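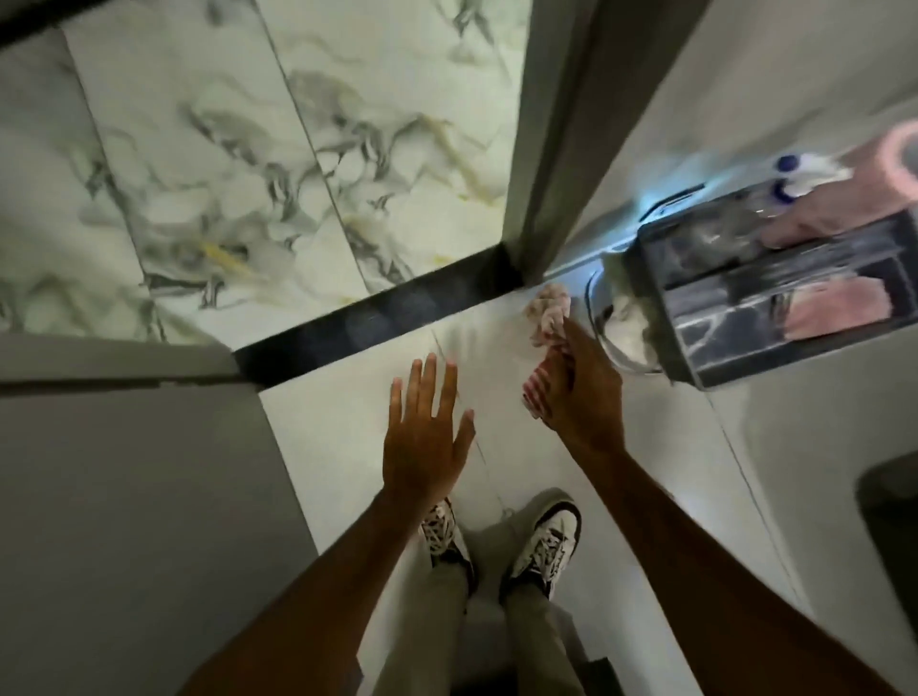 ## On Review: The Gramum Chore Kit, or How I Came to Clean My Own Doorway for a Month

By Evander Pollock

The Gramum kit from Stusix costs $433, and for that you get a headband, a small camera that clips to it, a battery that goes in your pocket, a cable that does not, and a booklet of household jobs. You put it on and do the jobs. The recordings go to whatever arm or humanoid you're trying to train, and in due course, if the booklet is to be believed, the machine does the jobs and you sit down.

I have had the kit since January. I have not sat down much.

Stusix sells it to small outfits: clubs, two-person startups, college groups with one decent arm and a long list of people waiting to use it. Readers of this newsletter, in other words. The pitch is that an hour of a person doing chores is cheaper than an hour of a person steering a robot through chores, and having done plenty of the second kind I wasn't going to argue. I once spent an afternoon persuading a gripper to pick up a sock. A hand can do it while its owner thinks about lunch.

### The jobs

The booklet groups its jobs by room and then by how much they'll annoy you. Folding is early on. So is putting cups away. Doorways are near the back, under "Edges and Transitions," and I'd encourage anyone who buys the kit to start there, because it's the section where you find out what you've bought.

Wiping a threshold sounds like nothing. You crouch down, one hand out flat over the floor, the other with a bunched-up striped cloth, and you work toward the spot where the black strip runs into the door jamb. Marble-pattern tile on the far side, plain white floor on the near side, a bowl of something fluffy within easy knocking distance. Every cleaning robot I've owned has treated a corner like that as somebody else's department. They go past it with great confidence and leave you a little gray triangle to remember them by.

For a person it's a few seconds of work. For a learning system it has a bit of everything: a cloth that changes shape whenever you look away, two kinds of floor, a hard edge, a vertical surface, and a free hand that seems to be doing nothing. (It's keeping you from falling over. I tried the job with that hand behind my back, in the interest of journalism, and would not recommend it.)

The instructions ask for 3 passes at each job, starting from a slightly different position every time, with whatever clutter is normally there left where it is. I approve of this. Too many chore recordings are made in homes that look as if they're about to be sold, and then everybody is surprised when the policy meets a bottle. Leave the tub with the pink cloth in it. Leave the bottle with the blue caps on top. If the robot is ever going to live with us it may as well find out early.

### Wearing it

The headband is comfortable for the length of time that headbands are comfortable. Stusix quotes 180 minutes of battery life and mine got there on most days, though my neck put in its resignation well before that. The camera isn't heavy. It's just forward, and floor jobs mean looking down, and after a while you begin to feel like a desk lamp.

Aiming it takes practice. The band has a ratchet with 2 tilt settings, marked "Table" and "Floor," and no setting for the many parts of a house in between. On "Floor" my hands and sneakers stayed in view while I was crouching, which was what I wanted. On "Table" I recorded a very thorough study of my own kitchen wall before I thought to check. There's a tone that is supposed to warn you when your hands have been out of view for too long. It also sounds when the battery is low and when a recording starts. I'd have paid a few more dollars for a second tone.

The cable runs down your back. People with long hair, collars or dignity should think about that.

Low light is the other thing. Doorways tend to be bright on one side and gloomy on the other, and the camera takes a moment to make up its mind when you lean across. The footage was usable, but the darker corners near the floor came out softer than I'd like, and glossy tile throws back enough reflection to confuse anyone who wasn't there. If you plan to record in a hallway, bring a lamp and put it somewhere behind you. The booklet suggests "pleasant natural light." The booklet has never been in my hallway.

### The software

Recordings go into an app called Lūse, which trims the start and end, blurs any faces it comes across, and asks you to write a line about each job. The trimming is good. It caught nearly every instance of me standing up and making the noise. The face blurring is a little keen - it took against a framed print and a melon - but I'd sooner have it that way round, and you can undo it clip by clip.

Writing the line is where your evening goes. Lūse wants a plain verb, an object and a place: "wipe threshold with cloth, right hand." Fine. But it won't accept the line until it agrees with it, and we had some disagreements. It held out for "mop" through an entire batch of wiping. There's a setting to turn off the suggestions, three menus deep, and I've never been so pleased to find a checkbox.

Export is painless. You pick a folder, it fills the folder, and the files open in ordinary tools without asking you to create an account. I can't tell you how rare that has become, or I could, but it would take the rest of the issue.

### What about the service?

Stusix will also do all of this for you. Pastside is their collection service, and under it you send in a list of jobs and get recordings back, made by people who are presumably in better shape than I am. I asked for a sample batch of doorway wiping so as to have something to hold mine up against. Theirs was cleaner, steadier and better labeled. It was also tidier, in the sense I complained of earlier: bare floors, fresh cloths, nothing in the way. When I asked whether they could do it again with some mess, they were perfectly nice and sent me a form in which to specify the mess. I've yet to fill it in. It's a surprisingly hard thing to put in writing.

Pastside is priced by quote, and the quote depends on the jobs, so I can't give you a number that would be fair to them. If you have money and no knees, ask.

### Should you buy one?

If you already have a robot and a job you want it to learn, yes, with the neck warning above. The hardware is plain and sturdy enough, Lūse is mostly sensible, and the job booklet is better than it needed to be. If you're hoping that the kit will get your doorways cleaned by a machine, I'd point out that it contains no machine. My doorways are very clean at the moment, but I know who did it.

Stusix say a softer headband is on the way and that current owners can have one for the price of postage. They didn't say anything about the tone. The review kit is free to borrow for anyone in the group who'd like to try it - send me a note, bring your own cloth, and please put the ratchet back to "Floor" when you return it.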